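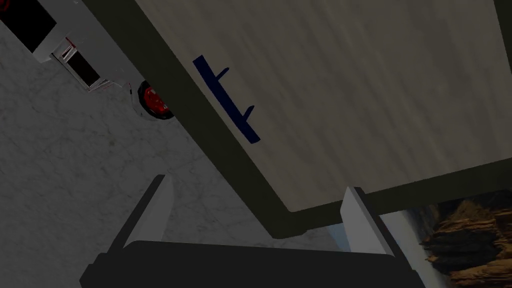 Image: Nermin Polat / Kavine

Cabinet handles: cleaning them, tightening them, swapping them out

Quick one this month, February is slow in the shop and I keep getting the same emails about handles. Loose ones, sticky ones, ones that don't fit the old holes. So, all in one place.

Cleaning first. Warm water, drop of dish soap, soft cloth. Wring it out well. Old toothbrush for where the handle meets the door, that's where the grease lives. Dry right after. No scouring pads on anything painted. No bleach near brass, ever. If it's still tacky after two goes, take the handle off and soak it in a bowl for 10 minutes. Screws in a jar lid so they don't roll under the stove.

Wobbly handle. Open the door, look at the back, tighten the screw by hand. Not with the drill! You'll crush the wood or strip the head. Keeps coming loose? Put a small washer under the screw head, or a dab of the removable kind of threadlock. Nail polish works too in a pinch – clear, unless you're feeling brave.

Screw spins and never bites. Check whether it's the handle thread or the screw thats gone. Try a new screw first, they cost pennies. If the handle is stripped just replace it, I've never had a fix last longer than a summer.

Screw too long. Handle sits proud and rattles. Either buy the right length or snip it. Thread a nut on before you cut, then back the nut off after – cleans up the thread end. Wear glasses, the tip flies.

Measuring for new ones. Center of one screw hole to center of the other. Not the length of the whole handle. Everybody sends me the whole length. Measure in millimeters even if you hate it, most packs are marked that way. Take one old handle to the store with you.

New holes. Make a jig from scrap: one straight piece, a stop glued on the edge, two holes drilled square. Label which way is up. Masking tape on the door front before drilling, and clamp a bit of scrap behind so the back doesn't blow out. Small bit first, then full size. Do one door, fit the handle, live with it overnight, then do the rest.

Filling old holes. Glue a dowel in, trim flush, filler over the top, sand, paint. On stained wood you will always see it a bit. A backplate hides it better and takes five minutes.

Drawers vs doors. Wide drawers want a long bar or two knobs, otherwise they rack and stick. Doors, put the handle on the side away from the hinge (yes, I've drilled the wrong side. Once).

Lieven De Smet wrote in to say he rubs a candle stub on screw threads before driving them into hardwood. Tried it on oak, goes in much easier. Old trick, good trick.

Keep the spare screws. Bag them, write the room on the bag, tape it inside the sink cabinet. You'll forget otherwise, I allways do.

Hinges next time, if I get to it.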